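Tralta Lundden Soft Roof Bag, 300 Liters, Black

Home > Roof and Trunk > Soft Carriers > Lundden

Part no. 993
In stock at the Plesov counter and in the warehouse
Fits cars with or without roof rails (see Fitting)

The Lundden is a large bag that goes on top of your car. There are more exciting sentences to put at the top of a product page, and Tralta sent us several of them, including one with the word "freedom" in it twice. We have used ours on a ten-year-old hatchback to carry sleeping bags, and it carried them.

If you were looking at hard boxes and then looked at the price of hard boxes, welcome. The Lundden holds 300 liters, which in practice means the bedding and coats for a family of four, or the shoes of one teenager. When the trip is over it rolls up and goes on a garage shelf, where a hard box would take up the spot you were saving for the lawnmower.

What it does well

The main zipper runs around three sides and has a wide flap over it that closes with hook and loop tape. Press the tape down along its whole length. A lot of the bags that come back to us as "leaking" have had the flap left open at one corner, usually the front one, at highway speed, in the rain.

The floor is a double layer with a rubbery backing. You can use it straight on the paint, but wash the roof first. Grit under a strapped bag works like sandpaper, and a long drive gives it plenty of time.

The straps are long enough for a full-size wagon. On a small car you will have a good deal left over, and the loose ends will hum. They start humming somewhere past 40, and by the state line everyone in the car will have an opinion on it. Put a twist in each strap and tuck the ends under the bag, or use the elastic loops that come in the side pocket and that people throw out with the packaging.

What it does badly

It is a soft bag, so it keeps no one out. A person with a pair of scissors and a minute to spare owns whatever is inside. Leave the laptop in the car, or better, take it into the motel with you.

It flaps when it's half full. Tralta calls the shape "adaptive." Fill it properly or pull it in with the compression straps until it stops adapting.

Cold makes the zipper stubborn. Rub a candle stub along the teeth in December and you can probably forget about it until spring.

Fitting

Cars with roof rails or crossbars: run the straps around the bars and back to the buckles. Easy enough for one person, and easier with two if the second one is willing to walk around the car when asked.

Cars with bare roofs: use the door hooks (included). Open all the doors, hang the hooks on the metal lip inside the door seal, then close the doors and tighten. Do the doors first and the tightening second. We have watched a customer do it the other way in our parking lot and then climb out through the hatch, and he has asked us to leave his name off this page.

Stop after the first few miles and pull every strap again. They settle. Check your car's manual for the roof load limit, and count the weight of the bag along with what's in it.

Convertibles: no. People ask.

Specifications

Capacity: 300 liters
Weight empty: 17 pounds, with straps
Straps: 8
Door hooks: included
Color: black, or black
Opening: front and both sides
Storage sack: included, and slightly too small, as all storage sacks are

Lundden or Ban?

The Ban is the little brother. Same fabric, same zipper, fewer straps, shorter by a good arm's length. If you drive a two-door or mostly travel as a couple, buy the Ban and spend the difference on gas. If there are kids, a dog or a mother-in-law with a separate bag for her pillows, get the Lundden.

Customer notes

"Went up fine. Came down fine. Instructions are drawings of a man with no face who is stronger than I am."

"Bought it for one trip, have now lent it to both neighbors. Would like it back."

"Took it on a 993 mile drive because I liked that it matched the part number. Not a drop inside, but it did hum." Domingo Farías

Packing it

Soft things at the bottom and the edges, heavier things in the middle and forward. Blankets and fleece make a good first layer and keep the bag from sagging between the bars. Roll clothes if you believe in rolling. Nothing with corners should touch the top, and anything you'll need before you get there belongs in the car. 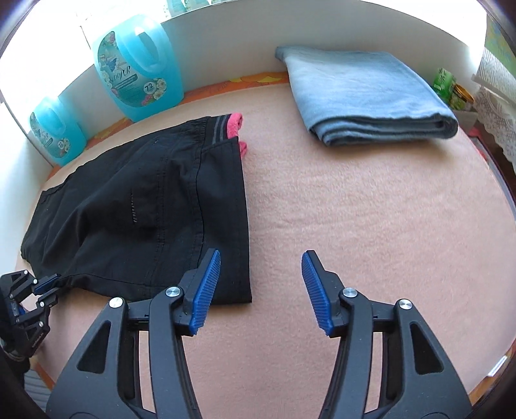

Returns

Bring it back unused and we'll refund it. Bring it back with sand in it and we'll have a talk. You don't have to get it back into the storage sack first, since we can't do that either.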